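How to set up a small booth at a trade show

156 shares | 4 comments

Read the exhibitor manual before you order anything. Most halls set a cutoff for power, carpet and furniture, and late orders usually cost more. Our 100-square-foot space at Hosoda came with no table, and we found out on move-in day.

Tape the booth outline on your office floor and build the whole thing once. Pack in reverse order, so the flooring comes out of the crate first — then the walls, then the lights.

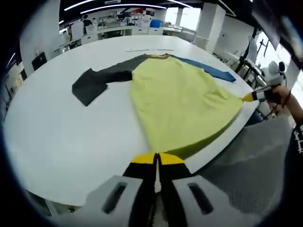
Long-sleeved shirt with one gray sleeve and one blue, spread on a white table.

Label every crate on two sides with your booth number. Keep tape, scissors and an extension cord in a bag you carry in yourself. Before leaving for the night, photograph the finished booth and lock up any tablets.

Share 12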